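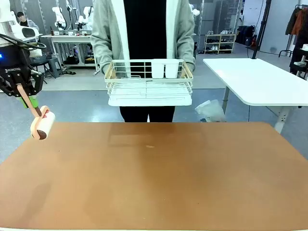 Page 3 of 55

Frequently Asked Questions - Demonstration Program

Who may record demonstrations for Flandard?
Any operator who has completed the Kan remote control course may record. New operators work with a second person at the table.

How long is one session?
A session lasts 55 minutes. Breaks are not counted toward the total.

May objects be handed to the robot?
Yes. The operator keeps the gripper still until the other person has let go.
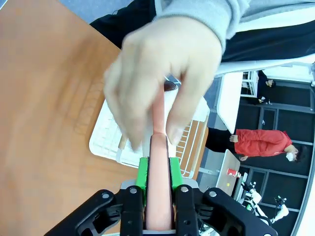 The same rule applies when an object is taken back. Failed attempts are kept and labeled as such - they are not deleted.

How many demonstrations does a task require?
Simple tasks require 300. Tasks with more than one object require 1000, recorded by at least two operators. 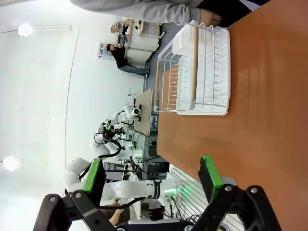 Zundetti asked whether demonstrations guided by hand count toward the 1000. They do, provided that form 251 is attached. Requests for exceptions should be sent to the Rirno office before noon.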